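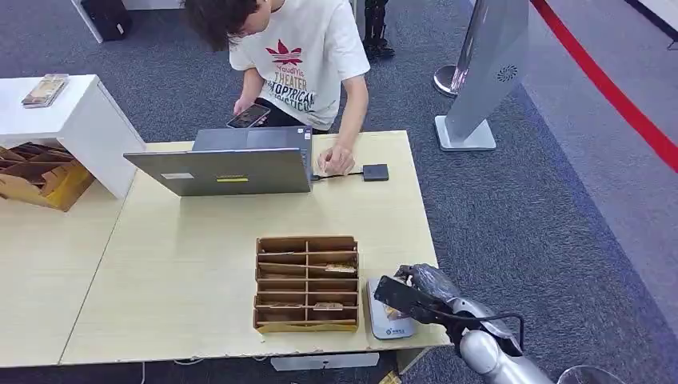 Sorting table with the cardboard organizer, two columns by six rows, mostly empty.

Can a machine do your sorting yet?

Readers keep asking if they should hold off on setting up a sorting station until a robot can run it. My answer is no. Build it for human hands, and build it this week.

Start with a divided cardboard tray. Give each compartment one kind of thing and write the label on the front lip. Keep the tray at the near edge of the table and tape down any cable that crosses your reach. If you have 200 loose cards or receipts to file, do a rough split by month first, then fill the slots. Stop at 32 to a slot or they bow and catch.
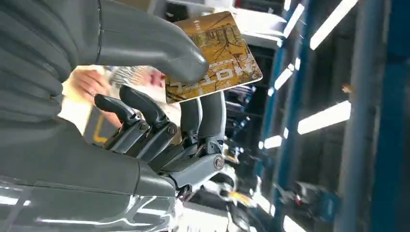 Flat things are the part of this job I trust machines with least. Cards, seed packets and sandpaper sheets all lie tight to the table, and getting a fingertip under one is a nuisance even for me. So yes, a gray metal hand can have a card marked 4101 pinched between its thumb and fingers, and I'm glad to see it. Holding one card is still a long way from filing 300 of them on a Wednesday night, with two stuck together and one upside down. Show me the full tray.

Until then, a rubber thimble from the office aisle beats anything with a motor. For slick cards, lay a scrap of felt on the table and press down on one edge so the other lifts. Store sandpaper upright, grit facing the same way, coarse at the left.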